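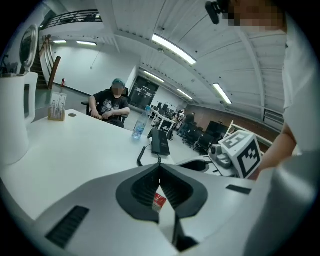

**그리퍼로 모은 시연에서, 앞부분의 준비 구간을 잘라내면 정책의 성공률이 올라갑니까?**

저희 데이터에서는 짧은 작업에서만 올라갔고, 물건을 두 번 이상 옮기는 작업에서는 차이를 확인하지 못했습니다.

# Surnum: 손으로 든 그리퍼 시연의 시작 구간 라벨

Surnum은 사람이 그리퍼를 손에 들고 수행한 탁상 작업 시연에, "작업이 언제 시작되는가"를 표시한 라벨 모음입니다. 영상은 그리퍼에 달린 카메라로 기록하였습니다. 이 저장소에는 라벨, 라벨을 만든 코드, 그리고 비교 실험의 설정 파일이 들어 있습니다. 원본 영상은 용량 때문에 별도로 배포합니다(아래 "받는 방법" 참조).

저자의 모국어는 한국어가 아닙니다. 어색한 문장이나 잘못 쓴 용어가 있으면 이슈로 알려 주시기 바랍니다. 영어판 README와 내용이 다를 경우에는 이 문서가 우선입니다.

## 배경

시연 영상의 첫 부분에는 작업과 관계가 적은 움직임이 자주 들어 있습니다. 기록 버튼을 누른 다음 그리퍼를 작업 위치까지 가져가는 동작, 자세를 고치는 동작, 옆 사람을 기다리는 시간 등이 여기에 속합니다. 이 구간을 그대로 학습에 넣으면 정책이 시작 위치에서 머뭇거린다는 보고를 내부에서 여러 번 받았습니다. 그래서 구간을 잘라낸 데이터와 자르지 않은 데이터를 같은 조건에서 비교하기로 하였습니다.

## 구성

| 항목 | 내용 |
|---|---|
| 시연 수 | 1,943 |
| 작업 종류 | 15 |
| 라벨 작성자 | 시연마다 2명 |
| 수집 장소 | 사무 공간의 긴 탁자 |
| 라벨 형식 | JSON Lines |
| 카드 작성일 | 2025-09-15 |

파일은 다음과 같이 나누어져 있습니다.

```
labels/
 train.jsonl
 test.jsonl
configs/
 full.yaml
 trimmed.yaml
tools/
 align.py
 trim.py
```

`test.jsonl`에 들어간 시연은 학습에 사용하지 않았습니다. 같은 사람이 같은 시간대에 기록한 시연은 한쪽 파일에만 들어가도록 나누었습니다.

## 라벨 항목

- `episode_id`: 시연 번호
- `task`: 작업 이름(영어 소문자)
- `t_ready`: 그리퍼가 작업 위치에 도착한 시점
- `t_start`: 작업의 첫 동작이 시작된 시점
- `agree`: 두 라벨의 차이가 기준 안에 들어오면 `true`
- `bystander`: 준비 구간에 작업자 외의 사람이 보이면 `true`

시간은 모두 밀리초이며, 영상의 첫 프레임이 0입니다. `t_ready`가 없는 시연에서는 값을 `null`로 두었습니다. 처음에는 -1을 썼는데, 이 값을 그대로 계산에 넣는 실수가 있어서 2월에 바꾸었습니다. 그 이전에 받은 파일을 가지고 계시면 다시 받아 주십시오.

## 라벨 작성 방법

두 사람이 서로의 결과를 보지 않고 시점을 표시하였습니다. 두 값의 차이가 700밀리초 이하이면 평균을 사용하였고, 그보다 크면 `agree`를 `false`로 하고 먼저 표시된 시점을 남겼습니다. 이러한 시연도 삭제하지 않았습니다. 무엇을 "첫 동작"으로 볼 것인지가 애매한 작업이 있으며, 그 애매함 자체가 연구에 필요할 수 있다고 생각하기 때문입니다.

라벨 도구는 Dasstead를 사용하였습니다. 카메라 위치 추정은 Arnari의 출력을 그대로 받았으며, 저희가 따로 보정하지 않았습니다. 추정이 중간에 끊긴 시연은 `align.py`가 경고를 출력합니다.

## 실험과 결과

`full.yaml`은 시연 전체를, `trimmed.yaml`은 `t_start` 이후만 사용합니다. 두 설정의 모델 구조, 학습 횟수, 난수 시드는 같습니다.

확인한 내용은 다음과 같습니다.

1. 물건을 한 번 집어서 놓는 작업에서는 `trimmed` 쪽의 성공률이 높았습니다. 실패의 종류도 달랐는데, 시작 위치에서 움직이지 않는 실패가 줄었습니다.
2. 두 번 이상 옮기는 작업에서는 시드에 따른 차이가 설정에 따른 차이보다 컸습니다. 따라서 어느 쪽이 좋다고 말할 수 없습니다.
3. `t_start` 대신 `t_ready`에서 자르면 결과가 `full`에 가까워졌습니다. 도착한 뒤 멈추어 있는 시간이 영향을 준다고 추측하지만, 이 점을 직접 검증하지는 않았습니다.

로봇 팔에서의 평가는 Carretero 실험실에서만 하였습니다. 다른 팔이나 다른 높이의 탁자에서는 결과가 달라질 수 있습니다.

## 사용 예

```
python tools/trim.py \
 --labels labels/train.jsonl \
 --key t_start \
 --out data/trimmed
```

`--key`에 `t_ready`를 주면 값이 `null`인 시연은 건너뜁니다. 건너뛴 시연의 목록은 출력 폴더의 `skipped.txt`에 기록됩니다.

## 제한과 주의

- 모든 시연을 실내조명 아래에서 기록하였습니다. 야외 조건에 대해서는 아무 정보가 없습니다.
- 얼굴은 모자이크로 처리하였습니다. 처리가 빠진 프레임을 발견하시면 시연 번호를 적어 보내 주십시오. 확인 후 해당 시연을 내립니다.
- 사람을 식별하거나 작업 속도로 사람을 평가하는 목적에는 사용할 수 없습니다.
- 탁자 위에 작업과 관계없는 물건이 놓인 시연이 있습니다. 이 물건에는 라벨이 없습니다.

## 받는 방법

라벨과 코드는 이 저장소를 복제하면 됩니다. 영상은 `ACCESS.md`의 신청서를 작성한 뒤에 받을 수 있으며, 연구 목적에 한합니다. 코드의 라이선스는 MIT, 라벨의 라이선스는 CC BY 4.0입니다.

## 남은 일

- [ ] `agree`가 `false`인 시연을 세 번째 사람이 다시 표시
- [ ] 종료 시점 라벨 추가
- [x] `null` 처리 통일
- [ ] `align.py`의 경고 문구를 한국어로도 제공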